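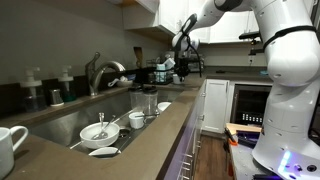

What is a kitchen robot arm kit?
A kitchen robot arm kit is a set of parts that a family, a school or a library can borrow to learn how a robot picks up and puts down everyday things. The Trilton kit is offered by the Clidonside Learning Service to groups with children aged 6 and over.

What does the arm do?
The arm bends at its joints, much as your own arm bends at the shoulder, elbow and wrist. At the end is a gripper, the part that does the holding. A bowl, a cup and a spoon are all different shapes, so the robot must be told how to hold each one. A spoon is harder than it looks — it is thin, and it can lean in any direction.

Does it think for itself?
The arm follows a list of steps called a program. Children write the program with an adult, using picture blocks on a screen. If a step is missing, the arm will not guess what you meant.

What comes with the kit?
Each loan includes the arm, a stop button, a set of practice cups and a workbook of 202 pages. Two adults must be present whenever the arm is switched on. Children stand behind the floor tape and keep long hair and sleeves tied back.

How can our group borrow one?
An adult should write to Deolinda Abreu at the Clidonside Learning Service. A deposit of $200 is required and is returned when the kit comes back complete. Loans for the spring open in February. Groups that have borrowed the kit before may ask Emilian Munteanu for the second workbook, which covers sorting and stacking.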